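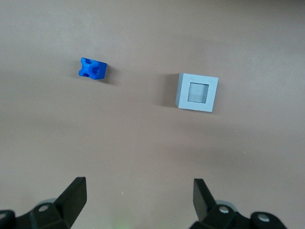
Gorazd Georgiou

Right, so these are the two bits I was going on about in the other thread. Blue block with the cross-shaped grooves in the top, and the grey square with the pocket in the middle. I found them in a tub of odds and ends I've had since August and I've been trying to work out whether they belong together or whether I've just talked myself into it. The opening and the block look close enough in size to me. Has anyone got a full set they could compare with?

Table's the pinky-tan one in the back room, before anyone asks again. No, I won't be painting it.

stestside_sal

Ooh, I like that blue! My money's on them being a pair. A thick square rim with a hole in the middle is a socket if ever I saw one, and the block's about the only thing you'd want to put in it.

Kudonura

Not convinced, sorry. Look at the left side of the block, there's a lump sticking out with a bite taken out of it, like a jigsaw piece. A plain square hole wouldn't want that. I'd say the blue one is meant to join on to other blocks side by side and the grey one is from something else entirely. My sister had a puzzle with bits like that and they all hooked together in a row, no frame at all.

Gorazd Georgiou

See, that notch is what's been bothering me as well. But the right-hand face is quite smooth, so if it was meant to join up in a row you'd think there'd be something on that side too? Unless it's an end piece. Hadn't thought of that till I typed it.

mossy_pete

End piece, yes. Or a corner. I've got a box of 55 little plastic puzzle bits up in the loft and a good few of them have one fancy side and one flat one. Mine are all red and yellow though so I can't help you with blue.

Restrepo

Could the grooves on the top be where another piece sits? You've got those raised corners with a shallow dip in the middle, so something with a cross on its underside would drop in nicely. Stacking toy maybe. Then the grey square might be the base and the blue one goes in first.

Kudonura

Base for what though, it would only hold one block.

Restrepo

A tower! You only need to hold the bottom one, that's rather the point of a tower.

stestside_sal

Haha fair. Gorazd, have you measured them? I know you said they look the same size but I've been caught out by that so many times, I once bought 12 replacement pegs for a board game by eye and every single one was too fat.

Gorazd Georgiou

Not yet, the calipers are in the car and it's chucking it down. I'll get the width of the opening and the width of the block, with and without the sticky-out bit. That ought to settle at least one argument.

mossy_pete

Do the depth of the pocket while you're at it. If it's a lot shallower than the block then Restrepo's tower idea gets my vote.

Kudonura

Measure away, I'm still saying two different sets. People tip everything into one tub and then twenty years later it all looks like it goes together. Half my button tin is Scrabble tiles.

Gorazd Georgiou

Rain's easing off, going out to the car now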